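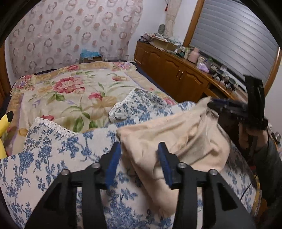 Blue flowers in front, big pink, red and yellow ones on the bed behind.

Bedding day at Curnthorpe

Every February we get all the covers out and see what we've got, and I love it! Rizal Liew and I started on Monday with the back bedroom, easily the most cheerful room in the house (florals on florals, and circles and rings all over the sheer curtain).

The blue and white quilt is my favourite. Look at that vine pattern, and the white lacy trim! The beige cloth on top is lovely and soft, and I'd happily have it on my own bed.

Don't miss the golden floral border on the cream bedspread, or the yellow plush toy keeping its place at the far side.

Aravind Naidu has the front room next, with about 30 pillowcases to sort.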